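Walau Families Mark the New Year Together, a Little Late and Very Happily

March 1, 2022

It took a while to settle on a date this year, what with the snow in January and so many people working weekends, but the Walau families living in and near Drusau finally had their New Year gathering on Saturday, and by every account it was worth the wait. The doors of the Ulloa Street hall opened at four in the afternoon, and there were still people standing in the parking lot well past ten, saying goodbye the way our people say goodbye, which takes longer than dinner.

Some guests came a very long way. One couple had landed only two days before, after two connections and a long night on airport chairs, and they were still waking up at three in the morning and cooking rice because they did not know what else to do with themselves. They had planned to stay home and rest. Their cousins would not hear of it, and so they came in borrowed winter coats and were given the seats closest to the heater, along with more food than any two people could finish.

The food, of course, was what everyone talked about on Sunday. Five kitchens shared the cooking, and each had its own firm opinion on how sour the pickle ought to be. There were lentils, greens with dried chili, two kinds of flatbread and a big pot of goat curry that was gone before the speeches were over (the late arrivals have been promised that theirs will be set aside next time). The children mostly ate pizza, as children in Drusau do, and then asked for sweets.

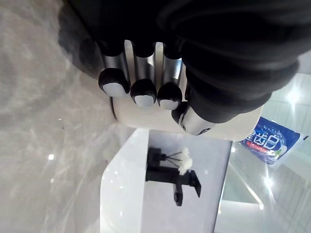
After dinner came the songs. The older guests started with the slow ones from the hills, the kind that go on for verse after verse, and a few of the younger people who grew up here joined in on the parts they knew – mostly the chorus, sung very loudly. A group of 14 teenagers then danced to a mix they had put together themselves, half old harvest music and half something their parents did not recognize, and they were made to do the whole thing over again before anyone would let them sit down.

There was also a quieter part of the evening. Several students who arrived last fall had not been among so many people speaking Walau since leaving home, and one of them stood up and said, in a rather shaky voice, that she had forgotten how much she missed being told to eat more. She was told to eat more right away, from at least three tables.

A collection for the village school library back home brought in 300 dollars, and the money will go out this month together with the boxes of children's books that have been piling up in people's garages. Anyone who still has books to give can bring them to the Flollow grocery on weekday evenings – storybooks and picture books are wanted most, and a bit of crayon on the pages is no trouble at all.

The next get-together will be a picnic by the river once the weather turns. Newcomers are warmly invited, whether or not they know anyone yet, and rides can be arranged by leaving a name and phone number at the Flollow counter.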